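How to store fresh green beans

Most advice on green beans says to wash them the minute you get home. I don't buy it. Damp beans go slimy fast, and no fancy "fresh-keeping" bag from Ersoy or anyone else fixes that. Leave them unwashed, put them in a plain bag with a dry paper towel, and keep them in the crisper. Mine last 7 days.
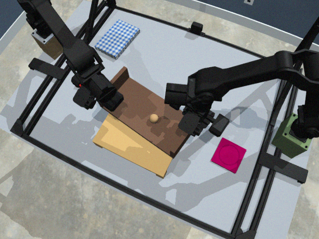 Freezing is another matter. Some people skip blanching and swear they can't tell. I can – by August's end mine were tough and tasted like hay. Drop trimmed beans in boiling water for three minutes, then straight into ice water for three more. Drain, then pat dry. I mean dry.

Spread them in one layer on a tray and freeze for two hours before bagging. Press the air out by hand. 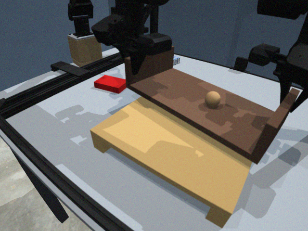
Packages will tell you frozen beans keep "up to a year." Maybe they do, if you like them soft. I use mine within 11 months, and the best ones are gone well before that. Cook from frozen – thawing first only makes them limp.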